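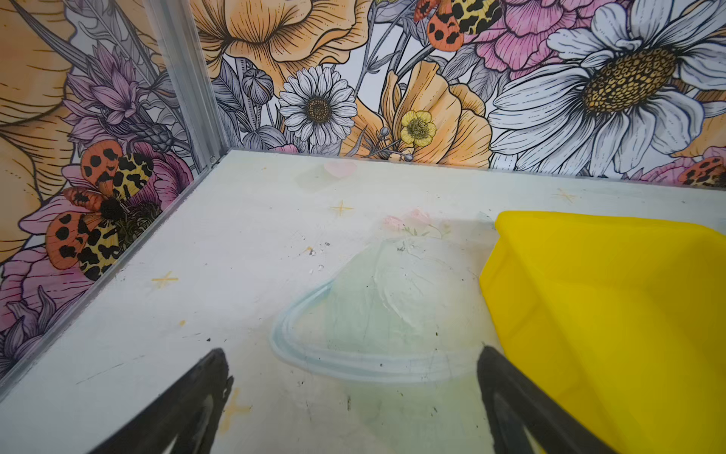
A longtime reader of the Wihongi builders' newsletter once wrote in that the best home arm is the one you can fix on the kitchen table with the tools already in the drawer, and many people who have put together a Rekeck would agree with that, even if they argue over nearly everything else.

The Rekeck is a small tabletop robot arm meant to be built at home or in a shared workshop. It grew out of evening sessions at the Olum workshop, and its plans were first passed around in September under the name Sikard, which some older pages still use (the two names mean the same arm, though "Sikard" is now mostly kept for the gripper alone). It has no single official version. Builders are encouraged to change what they like, and they do, so two arms standing side by side can look like distant cousins.

Parts and assembly

The standard parts list has 131 entries, a good share of them screws and washers. The arm is usually built from the base up, with the gripper left for last. Most builders spread the work over 14 or 15 evenings, and those sharing a bench at Olum tend to finish sooner – partly for the good tools, and partly for the company, which is a real help when a cable has to be threaded through the elbow for the third time!

Gripper and wrist camera

The gripper has two fingers that close toward each other, and a small camera sits at the wrist looking out past them. With this layout the fingertips stay in view while the arm works, so a builder can check whether they meet evenly. The fingers are the part most often remade. Black is the usual color, and a beveled shape that narrows toward the tip is common, since it leaves more of the table showing. Blunt tips are kinder to soft objects, while narrower ones do better along the rim of a tray.

Work surface

Any steady table will do. Home builders often put the arm on whatever they have, with a shallow plastic tray to one side, and patterned tables and papered walls are as common as plain ones. Some prefer a busy background, on the grounds that an arm trained only against bare white may do poorly when it is moved to another room. Others find plain surfaces easier to work with during setup, and the older guide leans gently that way.

Known problems

The wrist joint can loosen with use, and the camera mount has to be lined up again each time the fingers are changed. A revised mount, listed as part 214 in the Wihongi notes, holds its position better but takes longer to fit.

Last updated: November 4, 2025

15 comments

We use cookies to remember your reading settings. Accept | Manage choices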